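Guides > Small-space sorting > Section 7: Setting out the table

I've done this job on beds, floors and once on an ironing board, and a proper table beats the lot. This section covers getting the top ready before you start sorting bits and bobs into baskets and trays. If you've come straight from Section 6 you should have your pile of odds and ends in one place already. If you haven't, go back and do that first, I'll wait!

What you need

- a wooden table top you can get at comfortably
- a small basket with a slotted or open floor (mine is from Womel, but any will do)
- a shallow tray with a raised rim
- a cloth

Setting out

1. Wipe the top down and let it dry. I give mine a coat of Allemar oil every June, and it needs a good long dry after that before anything goes on it.

2. Put the basket down first, left of centre. I used to shove it right up in the corner and then spend the whole session leaning over for it.

3. Lay the tray flat towards the edge nearest you. It's for things you haven't made your mind up about, so you want it close – you'll be in and out of it constantly.

4. Stand any tall box or case to the right of the basket, on its narrow end. It takes up far less wood that way.

5. Drop your first couple of small things in the basket and stop there for a minute. Have a look at the gaps between everything. Can you get your hand in without knocking the box? If not, shuffle it along a bit. 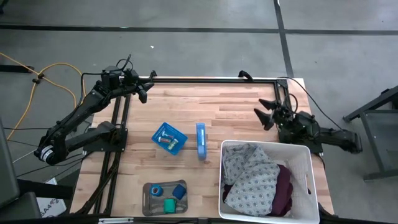

Fig. 7. Basket with two small items in, blue box on end, grey tray at the bottom.

The basket doesn't have to be dead straight, by the way. Mine usually ends up at a bit of an angle and I leave it, as I find it easier to reach into like that.

Note: Tubes and little cylinders roll. Lay them down inside the basket and they'll stay put, but leave one loose on bare wood and you'll be crawling about after it. Sandra Garside, who tested these steps for me, lost a lip balm under her fridge and had to get it out with a ruler.

Caution: Check the slots in your basket before you put pins, screws or tablets in it. Anything thinner than the gap will drop through. Line it with a bit of card or use the tray.

Caution: A box on its narrow end will tip if it's top-heavy. Lay it flat if there's glass inside.

Clearing down

6. Empty the tray before the basket. Everything in it needs a decision, and I know from experience that if I leave it till last it just goes in a drawer.

7. Lift the basket off with both hands, then move the box, then wipe the top again.

Labels for the baskets are in Section 8, along with Jihad Abou Jaoude's method for sorting by room.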